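Nellano Pavement Order

The Nellano Pavement Order is a local by-law governing what may be stood, leaned, laid out or sold on the public footways of Nellano. It replaced a much shorter rule, which said that pavements were to be kept clear and left the rest to common sense. The Order runs to 14 pages and leaves rather less to it.

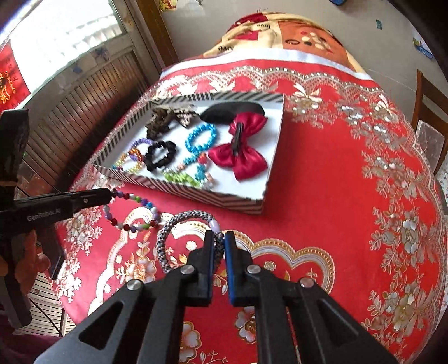 Jhun Catacutan

Background

Complaints about blocked pavements had reached the town council for years, most of them concerning Karnum Street, a narrow shopping street with a bus stop, a bank and a butcher whose advertising board was taller than the butcher. Parents with pushchairs were regularly obliged to walk in the road. The council's first response was to paint a white line along the pavement, behind which traders were asked to keep their belongings. Several traders moved their belongings up to the line, having previously not come out that far.

A fuller by-law was proposed by Councillor Milagros Castillo, who represented the Marquez ward and had campaigned on the slogan "Room to Walk". Her draft required every trader to hold a permit for any object left outside during business hours. Opponents called it a tax on chairs. Castillo replied that chairs would be free and that only tables would be charged for, a distinction that did not calm the meeting.
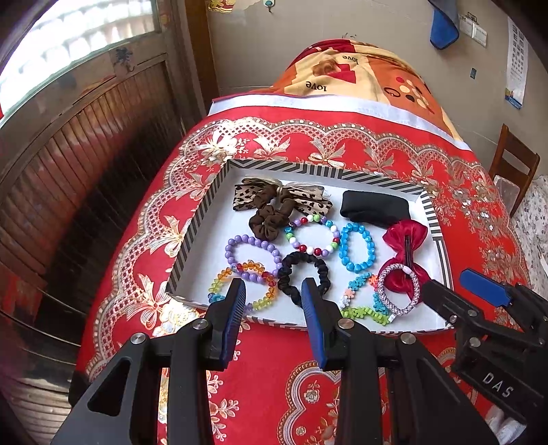 Scrunchies and bow clips in a tray with a striped rim

Passage

The draft was debated at three meetings in March. The longest of these was largely taken up with whether a hanging basket is on the pavement or over it. Members settled on "over", provided that it does not drip, and the word "drip" was referred to the legal department, where it remains.

A petition against the measure gathered almost 600 signatures. It was presented to the council in a wheelbarrow, which was left on the pavement outside during the debate. The Order passed by two votes.

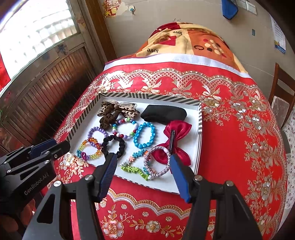

Hair accessories on a red floral bedspread

Enforcement

Permits are handled by the council's licensing desk using software called Zonditz, bought originally to manage allotment waiting lists. Early permits therefore asked applicants to state whether they intended to keep hens. The question was later removed, by which time one café had answered yes.

Wardens must give a verbal warning before issuing a penalty. The warning may be repeated as often as the warden sees fit, and on Karnum Street it has become something of a greeting.

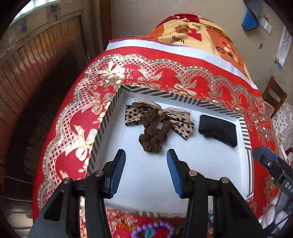 The most disputed part of the Order is its definition of a stall, given as "any surface on which goods are arranged with a view to sale". The council has since published guidance, which says that size is no defence. A shallow white tray with a leopard-print bow and a brown scrunchie in it would be a stall if set down on the kerb with a price on it, and would need the same permit as a greengrocer's full frontage. Carried along by its owner, the same tray becomes "hand luggage" and falls outside the Order altogether, however slowly the owner walks.

Later changes

An amendment exempting charity collections took effect on August 20, 2024. Benches were exempted at the same time, the council having noticed that it owned most of them. The butcher's board has been shortened and now stands inside the doorway, where customers step round it.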